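Setting Up Your Nilska Compact Washer
Part 2: Hoses, leveling and the first load

Okay, so the machine is out of the box and the shipping bolts are gone (if they aren't, go back to Part 1 right now, please!). I've set up a Nilska in two apartments, and the second time went a whole lot faster.

1. Turn off the cold water tap and screw the inlet hose on by hand. Give it one last quarter turn with pliers.

2. Hook the drain hose over the sink or into the standpipe. Don't shove it down more than 5 inches or it can siphon.

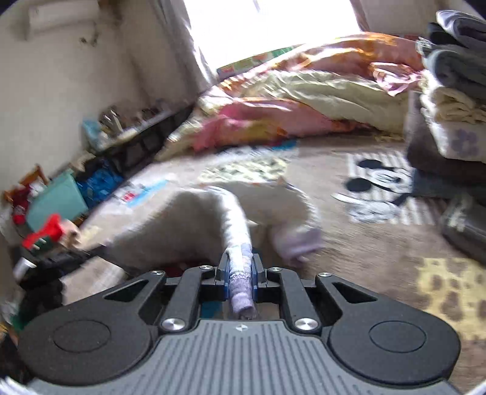 3. Open the tap slowly and feel all the way around both ends of the hose. A drip means the rubber washer is crooked – take it off and seat it again.

CAUTION: Never run the washer from an extension cord. Plug it straight into a grounded outlet.

Leveling the feet
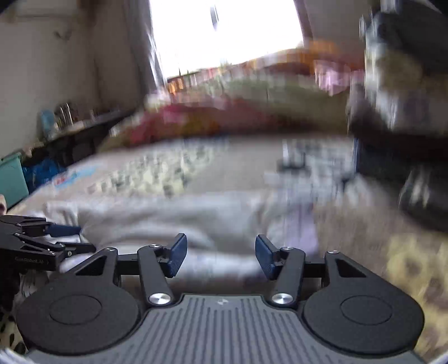 Reading time: 7 minutes

4. Put a level on the lid, front to back first and then side to side. Turn the feet until the bubble settles, then tighten the lock nuts up against the cabinet.

5. Push down on opposite corners. If it rocks, keep going! My friend Nicanor Cervantes skipped this one and his Nilska walked clear across the bathroom on a Sunday morning.
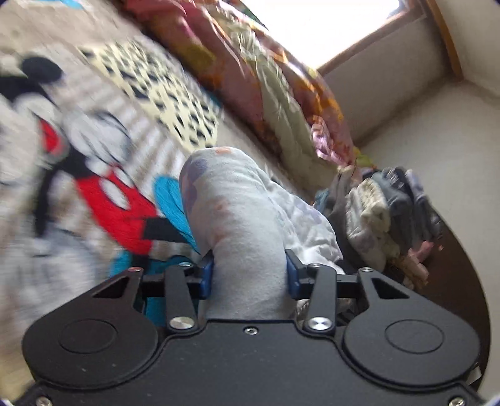 6. Run the empty rinse cycle before you wash anything you care about. It clears out the factory dust and lets you listen for knocking while the drum spins up.

Note: The Brulta stacking kit has its own feet, so do steps 4 and 5 over again if you add it later.

Your first load

7. Pick something easy and fill the drum no more than two-thirds full.

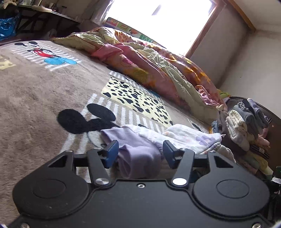
Detergent is where most people overdo it, me included. Start with half of what the bottle tells you and only go up if the clothes come out dull. I also sort on the floor before I load, with the pale stuff together, so a lavender cloth and a white towel with a faint purple print can sit side by side in my light pile. Wash anything new and deeply colored by itself the first couple of times.

8. Pick Normal, shut the lid until it clicks and press Start. If the door light blinks, open the lid and close it again, a bit firmer this time.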